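Gripper reports "object held" after the cloth has slipped out, only on some fabrics

Posted by Zeeshan Ghauri in Manipulators and Grippers

We have two small arms on a tabletop, both bolted to one front rail, one two-jaw gripper each, one camera above each gripper. The job is cloth handling: pick a piece from the pile, spread it, fold it, drop it in the bin.

The fault is in the grasp check. The controller closes the jaws, waits, then reads motor current and jaw position. If the current is over the threshold, it sets the held flag and the arm moves off. On some fabrics the flag stays set after the cloth has slid out, and the arm runs the rest of the fold with nothing in the jaws. The log shows a clean cycle. 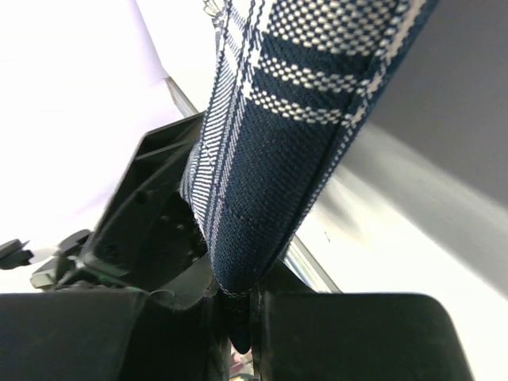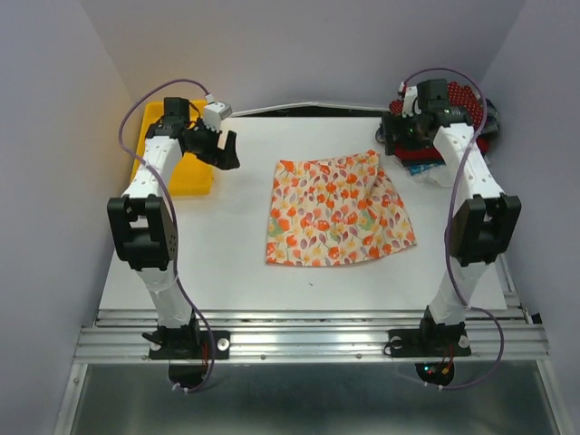

What I have so far:

The fault shows up on thin printed cotton and almost never on the heavier woven plaid. It happens on both arms. Swapping the gripper motors left to right changed nothing. Jaw speed makes no difference that I can measure. Raising the current threshold got rid of the false flags on the thin cloth, but then the 12 V supply sagged when both grippers closed together and one motor dropped off the bus. I had to power cycle to get it back, and the arm sank onto the table when torque went off. I don't want to repeat that with a hand in the way.

Is there a way to detect the slip from current and position alone, or do I need to add a sensor?

Hanneke Smits

Your threshold can't tell cloth from no cloth. With one thin layer between the fingertips, the jaws stop at very nearly the same position as when they are fully shut, and the motor stalls against its own fingertips instead of against the fabric. Current is high in both cases. The plaid works because it is thick enough to stop the jaws early, and more so when the grip lands on a seam or a fold.

Test this before you buy anything. Close each gripper empty and log position and current for the full close. Repeat with one layer of the thin cotton, then with two layers. If the empty and one-layer position readings overlap, no threshold will fix it.

In our cell at Eltbridge they did overlap. Three changes helped:

1. Read the position again after the lift. If a thick cloth slips, the jaws close further, and that shows up as a step in position. For a single thin layer the step may be lost in the backlash.

2. Grip a bunch. Push down slightly with the jaws open and then close, so that a ridge of fabric is pulled up between the fingertips. That gives you several layers and a position reading you can use.

3. Use the cameras you already have. Take one picture of the empty closed jaws and compare the area just beyond the fingertips after each lift. It is crude, but it caught most of our misses. Fix the exposure first. A bright background will move the comparison more than a pale cloth does.

Treat the supply sag as a separate fault. Stagger the two closes by half a second and put a current limit on each gripper. Also, torque off should not be your reaction to a bus error. Park the arm low first if the other joints still respond. If they don't, assume it will fall and keep hands out from under it.

Wajid Tanoli

had same problem, put rubber tape on the fingers and it went away. change the tape when it gets shiny

Maham Ghauri

The tape does work, but it hides the bad flag. You drop less cloth, and when you do drop one the controller still says it is holding it. Do the position log first.

One more item to check is when the flag gets cleared. We run a Nerkedura controller, and in our script the held flag was written once at close and then never read from the motor again until the open command. The cloth could leave at any point in between. We moved the check into the motion loop and made it stop the arm after 5 bad readings in a row. A single bad reading is usually noise - stopping on one gave us more false stops than real ones.

Look at your cable runs too. If the camera lead pulls on the wrist at full reach, the arm jerks slightly at that point, and a weak grip lets go there. Plot the drops against wrist angle. Ours were bunched at one end of the travel until we gave the lead more slack.

Zeeshan Ghauri

Ran the log. Empty and one-layer positions overlap on both arms. Two layers are clearly separate. I have staggered the closes and the bus has stayed up since. Trying the bunched grip next, then the loop check. Will post the position plots when I have them.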